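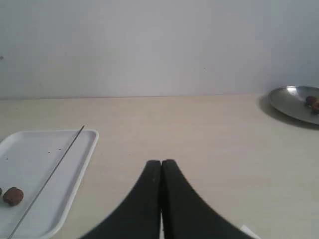 5 min read

Our robotics club meets in the teaching kitchen after school, and this term the task is moving food. We set it up so a two-finger gripper picks small brown pieces off a white plastic tray and puts them on a round metal plate toward the back of the table. The tips below come from our practice log. Most of them are kitchen tips as much as robot tips, and a few will help you if you only want to set up a tidy work table.

Pick a plain table

Use a light table against a light wall if you have the choice. Dark food shows up well on it, and so do black fingers. We tried a checked tablecloth in the first week and the program kept finding food in the pattern. If your table has a busy grain, cover it with plain paper and tape all four corners flat. A curled corner will get caught sooner or later.

Wipe the table before you start and again at the break. Crumbs are small but they do get picked up as objects if your size limit is set too low. Set the limit first, then wipe anyway.

Use a tray with a rim

A raised rim stops round pieces from rolling onto the floor. The drawback is that the fingers can hit it on the way in. Keep the food at least two finger widths from the rim while you are learning. When the picks are steady, move a few pieces closer and see what happens. Mbali Ntuli wrote our approach routine, and she has it come straight down over the piece and go straight back up before it moves sideways. It is slower. We stopped knocking the tray after she added it.

Plastic trays slide. Put a damp dishcloth under the tray, folded once, or use a square of the rubbery shelf liner sold for kitchen drawers. Do the same with the plate if it is metal. Check that the tray still sits level, or your height setting will be right at one end and wrong at the other.

Watch for shine

A metal plate throws bright spots when the ceiling lights hit it. If your program looks for the plate by color, the bright spot can read as a hole or as something white sitting on the plate. Turn off the light directly overhead, or turn the plate a little. Dull metal is easier than polished. A plain dinner plate is easier still, but the Skultwood meet uses metal, so we practice with metal.

Shadows cause the same kind of trouble. Anything with a raised edge will cast one on a pale table. Run one test with the lights set the way they will be for the real thing, and leave the blinds alone after that.

Choosing practice food

You want pieces that are firm, dry on the outside and a little uneven. Perfectly round ones teach you very little. If you bake your own practice cookies, leave them in a few minutes longer than you would for eating and let them cool all the way on a rack. Warm cookies dent and leave fat on the fingers.

Sticky food is a separate exercise. Roll the pieces in a spoonful of flour or cocoa and shake off the extra in a sieve. Without it they stay on one finger when the gripper opens and drop somewhere else.

Make a batch of 12 and keep the broken ones. They are useful for the last round of practice, when you want odd shapes. Practice food is not for eating. Keep it in its own lidded box with a label on the lid, and throw it out at the end of the week.

Cleaning the fingers

Turn the power off first and unplug it. Wipe each finger from the base to the tip with a cloth wrung out in warm water and one drop of dish soap, then with a clean damp cloth, then dry. Do not spray anything at the gripper. For the narrow gap between the fingers, fold a paper towel over the blunt side of a table knife and run it through once or twice.

Flour and sugar show up very clearly on matte black. Light specks on a fingertip can also fool the camera, so take a look before every round.

Closing force

Start low. Raise it one step at a time until a piece stays put through the whole lift, then stop. Samina Khattak keeps a card with the setting for each food taped inside the cupboard door, in pencil so it can be changed. For our firm cookies the setting is 3. Soft ones need less, and a longer wait before the lift.

Keeping a log

Write down the food, the force, the lights and what was dropped. One line per try is enough. We were at 266 tries when we last copied the log over, and the drops are easier to sort out on paper than from memory. Most of ours came from two things, a tray that had shifted and a piece that was too close to the rim.

Packing up

Food first, then plate and tray, then cables. Wash the tray by hand in warm water. Very hot water can warp thin plastic, and a warped tray will rock. Dry the metal plate right away so it does not spot. Mark the tray and plate positions with small bits of masking tape on the table before you lift them, and next time you can be running in five minutes.

If your club shares a room, take the tape up the same day. It gets hard to peel after a weekend.

Contact: Susby Kitchen Robotics Club | © Susby Kitchen Robotics Club | Last updated 12 February 2025 | Back to top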